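Paletti Two-Arm Sorting Cell

Product overview | Specifications | Chores tested | Ordering

The Paletti is a bench-height work cell with two arms, sold to small recycling rooms, school cafeterias and research groups. It is also our answer to a question we get every week: can a machine take over household chores yet? For some chores it can, slowly, with a person nearby. This page says which ones.

What it handles

Rigid items are the easy part. Boxes, cups and capped bottles on a bare surface are picked at a steady pace. Thin plastic is harder. It shines, folds over the thing you want and changes shape when touched. We rate bagged bottles as a supervised chore, and the cell should not be left to run it overnight.
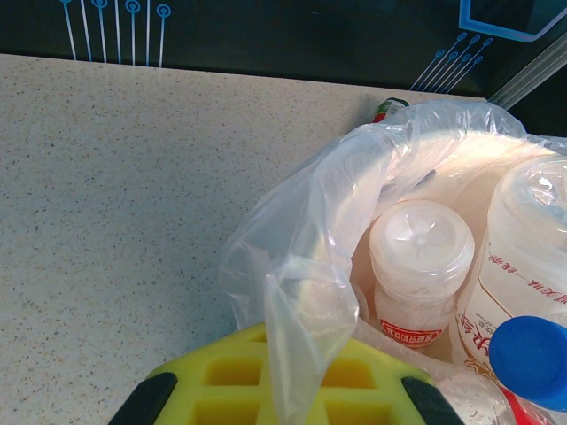

Genji Shimada wrote to us that he would sooner see a machine that does one dull job all day than one that tries ten and needs rescuing from each. He runs his Paletti on bottles only, Sunday included, and asked us to stop advertising towel folding until it takes less than 15 minutes a towel. We have taken towel folding off the list.

Chores and current status

Moving bottles from table to bin: ready for daily use
Picking bottles out of a lined bin: supervised
Changing the bin liner: not supported
Wiping the table: supervised, dry cloth only
Unscrewing caps: in testing, planned for February
Folding laundry: withdrawn

Specifications

Bench width: 176 cm
Weight without arms: 57 kg
Setup time, two people: 23 minutes
Finger sets: Branoretti standard (included), Branoretti narrow (optional)
Control software: Plalwood, one license per cell

Bins and liners

Any round or square bin will work if both arms can reach the inside wall. We suggest a fixed position on the table, marked with tape. Fold the liner well over the rim before starting. Even then, some film can stand up at the back, as it does here, and an arm coming from that side may catch it before it gets to a bottle.
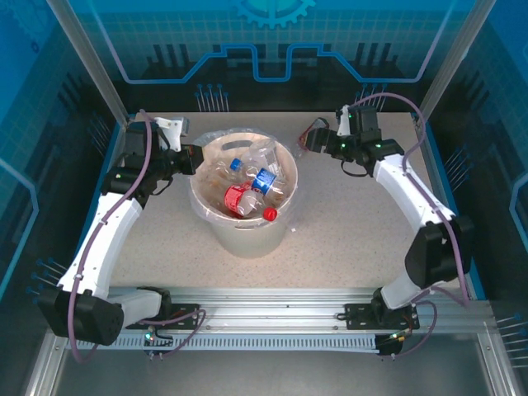 Placement is the setting most customers change first. Plalwood lets you give each arm its own zone and a shared zone where only one arm may enter at a time. Items that end up on the tabletop are assigned to the nearer arm, so a bottle lying to the right of the bin, like the dark one with the red label, is work for the right arm. If your bin stands left of center, widen the right arm's zone to match.

Ordering

Cells are built to order by Marciniak and ship in two crates. Spare finger pads and cable clips are sold separately. For a trial with your own bottles, write to Gisela Hellwig and state the bin size and liner type.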